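Reading time: 2 minutes

Sirkley open day: can a machine do the dining room yet?

Last updated: March 14, 2018

I went to the Sirkley open day to find out how close anyone is to a machine that can do ordinary chores. Sirkley works on household automation and opens its test home to visitors every September. I had 45 minutes in the dining area and spent the rest of the visit at the exhibitor tables.

The dining area is set up like a family home, with a wooden table, carved chairs and white floor tiles. The chore there is one most people do without thinking. You straighten the chairs, then you deal with whatever is lying on the table. A person takes a chair by both sides of its backrest and has it under control right away. A machine has to find the two edges, judge how heavy the chair is and keep it off the table while it turns. 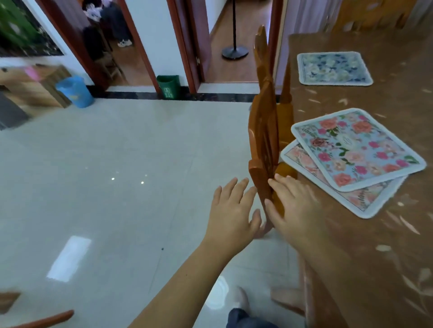
Chairs and tables

Kerstin Lindqvist gave the talk on chairs. She said her team has logged more than 1,000 chair moves by hand and is using them to work out grip and path. Their software does well with a plain straight back. Carved backs are harder, and varnish makes it worse since shiny wood confuses the depth sensor. A chair placed close to a table is still a coin toss.

Vilo had a table with a wheeled base unit that can push a chair in if the chair already points the right way. It was slow. I watched it stop twice and wait for an operator.

Flat things are the next problem. Placemats overlap, and cards lie tight against the wood. Fingers can press on a card and slide it, or pull it to the edge and pinch it. Natetti showed a suction tip that lifts one card cleanly from a bare table, but it picked up two when they overlapped. They quoted a price of 3,000 dollars for the tip and its pump, without an arm.
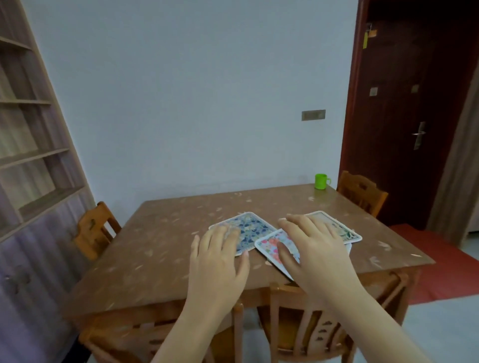

Ghazala Shaikh thought I was being too hard on the suction tip. She said that in a shop, sorting flat stock on a clean counter is most of the job, and she would put up with a few double picks if it ran all evening. Her own guess was that shops will have this well before homes do.

I agree with her about shops. For homes, I saw parts of chores and no whole one. Parking is behind the building and fills up early.

Related
Siliņa warehouse visit: shelf picking
Notes from the Vilo demo room
Floor cleaners compared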